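**Anisa Santoso** · July 2018

1/ People keep asking me whether a machine can clear a table yet. Short version: parts of it, slowly. Longer version below, using the dullest chore I know.

2/ The chore is one apple and one plate. Put the apple on the plate, or take it off again. A child of two manages both without a written procedure. 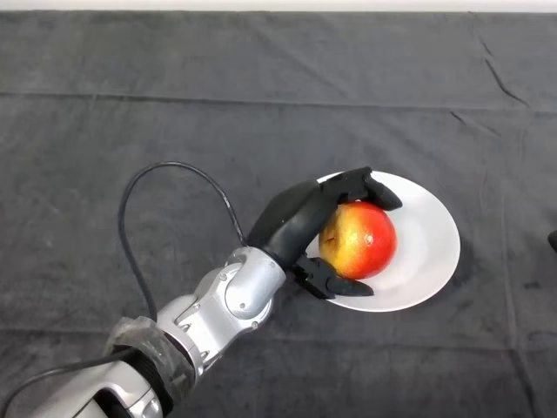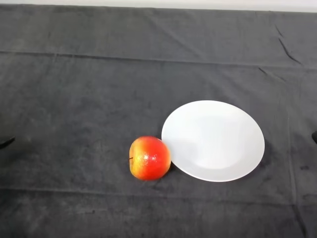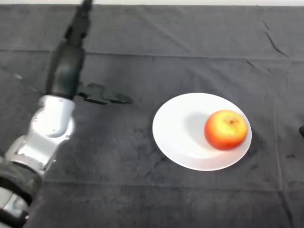
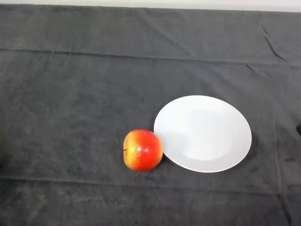 Apple and plate, on the plate in the first and third, beside it in the second and fourth.

3/ Look at the first one for the grasp. One finger over the top, the thumb underneath. The upper finger also lies partly over the plate rim, and I would mark that down. On a light plate, leaning on the rim is how you tip it.

4/ The second and fourth look nearly alike, and both matter. An apple against the outside of the rim is a miss if the job was "on the plate". If the job was "off the plate", it's a pass, but only just. The still can't tell you which. The task sheet has to.

5/ That is my main complaint about published success rates. Nelemum quotes one number for "table tasks". I asked for their definition of "placed" in April and got a brochure.

6/ My own definition, for what it's worth: the object is wholly supported by the target, the hand has let go, and nothing else has moved by more than 20 mm. Touching the rim from outside scores zero.

7/ By that rule the apple in the third counts as supported. It is well over to the right, near the rim, but it's on the plate. I don't score for tidiness. Somebody laying a table would.

8/ Now the shop floor. Astach has a packing line that ran 1432 picks between stoppages. Good figure. Same carton, same height, same lighting, and a fixed stop to push against. An apple rolls, and the next one is a different size.

9/ Kitchens have no fixed stops. They have a cloth with creases in it, a plate that slides, and fruit with a stem at an inconvenient angle. Each of those is manageable alone. Together they eat the error budget quickly.

10/ Speed is the other gap. Furtado's demo clears a tray unaided, and I was impressed – until I timed it. My washing-up would be done, dried and put away.

11/ What I'd pay for today: repeated moves of known objects between known places, with a person within earshot. What I wouldn't: anything sold as "clears the table".

12/ What would change my mind is 1000 consecutive plate placements, mixed fruit, no resets by hand, every failure listed with its cause. Uvham says it will publish a log in that form. I've asked to see the failures first.

13/ Replies asking about eggs: no. Replies asking about wet plates: also no, but I'm drafting a test for those and will post the scoring sheet when it's done.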